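Ovstead shelf bins, large and small: three months in

I bought six of the Ovstead gray bins back in June and kept meaning to write this up, and now it's September and I have opinions, so settle in.

Some background first. I run the register and most of the restocking at a little import snack and gift shop that has been in the same building since 1928 (it was a hat shop first, then shoes, then us). The shelving is the dark gray metal kind with slotted uprights, deep enough that anything small migrates to the back and lives there forever. Little hanging packets are the worst. They're slippery, they've got that hole at the top for a peg we don't own enough of, and if you stack them straight on the shelf they slump sideways by lunchtime and take the neighbors with them.

For years we used shoeboxes with the lids off. Then we tried the Brillunier wire baskets, which look adorable in the catalog and which I can't recommend for anything flat, because the corners of the packets poke through the gaps and bend. Veronica Nistor, who owns the place, still likes them for onions at home. Fine! They can be onion baskets.

So, the Ovsteads. They're plain light gray plastic with rounded corners and a shallow rim. The large one takes two stacks of snack packets, one lying flat and one standing up, and you still have room to get your fingers down the side. I didn't think I'd care about the rounded corners but they're the reason I can scoop out the last few packets without scraping a knuckle. The rim is low enough that customers can read the front of whatever is leaning there, and that alone sold more potato snacks in July than my handwritten sign did.

Cleaning is easy. A damp cloth gets crumbs and tape goo off, and the one that had a soda leak in it went through the sink and came out looking the same as before. The plastic does pick up scuffs on the bottom if you slide it along a metal shelf all day. Mine are pretty scratched underneath and I don't mind.

Now the complaints. The small size is too small. I got two and they hold tea bags and not much else. There's no label slot anywhere, and stick-on labels peel off the rounded part of the front, so I've gone back to paper tags on the shelf itself. And the bins don't nest tightly when they're empty, so if you're thinking of buying a whole lot and storing half of them, measure your closet first.

I also wish they came with a divider. Grigore Bălan, our delivery guy, told me to cut one out of cardboard and I did, and it works okay until somebody leans on it. The Radonjić trays have a divider built in but they cost so much more that I stopped reading the page.

The thing I'd tell anybody starting out is to empty the whole shelf before you put the bins on it. I tried filling them one at a time around the mess and ended up with mixed stacks I had to redo. Dump it all in a pile, pull the like ones together, then load the bin from the back.
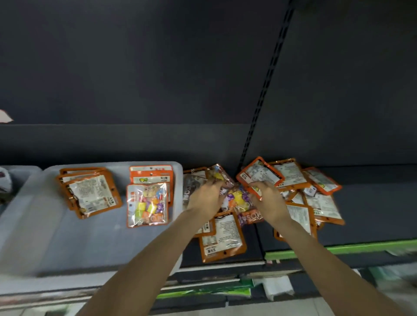
Best for: small packets and bagged candy

Orange-edged packets like these are what I'd call the perfect match for the large bin. Flat stack on one side, upright stack on the other with a clear one leaning in front so the bright colors show. The potato ones with 哎土豆 on the label strip look good standing at the back, with that orange header up top. Clear packets slide more than the others, so I load those last.

I would not use the bins for jars or anything heavy. We put 80 little honey jars across a few of them before the holidays and the bottoms bowed, which made me nervous every time I walked past.

Mine came from Ungate, well packed, no cracks. I'd buy the large again, and I'm ordering three more for the tea shelf as soon as Veronica okays it. The small I'd skip.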